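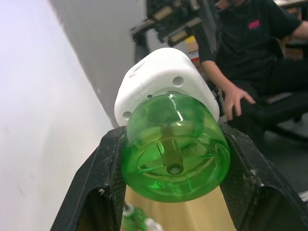 **Brovley Countertop Salad Spinner, 2-Serving**

The Brovley is a small spinner for one or two people. It washes, drains and dries a head of butter lettuce or a bunch of herbs in a single load. Larger households should look at the Kiani, which uses the same lid with a deeper bowl.

## How it works

Press the knob on the lid and the inner basket turns. Let go and the knob comes back up on its own. Five or six presses are enough for most greens. Spinach and cilantro hold more water and may need a second round — pour off the bowl first.

A button at the side of the lid stops the basket. Wait for it to stop before lifting the lid.

## Specifications

| | |
|---|---|
| Capacity | 2 servings |
| Lid | One piece, fits Brovley and Kiani bowls |
| Base | Non-slip ring, removable |
| Dishwasher | Bowl and basket, top rack |
| Item code | GV-41 |
| Price | $40 |

## Care

Rinse the basket right after use so that bits of leaf don't dry in the slots. The lid should be washed by hand. Do not put it under water, as the spring inside can rust. Wipe the underside with a damp cloth and leave it open on the counter until dry.

Don't use scouring pads on the bowl. They leave fine scratches that hold stains from beets and red cabbage.

## Spare parts

Lids, baskets and base rings are sold separately. Order by item code and say which bowl you own. Lids from the older Jidider model won't fit, although the baskets will.

## Shipping and returns

Orders leave the Grekovlow warehouse within 2 working days. Unused spinners can be sent back within 40 days in the original box. Parts can be returned only if the bag is sealed.

Wholesale orders go through Fouzia Bajwa at the Grekovlow office. Please include your account number and a delivery address with a loading door — the carrier will not take pallets up stairs.

*Page updated 2020-04-24. The lid with the side button replaced the pull-cord lid in March. Pull-cord lids are still available as spares while stock lasts.*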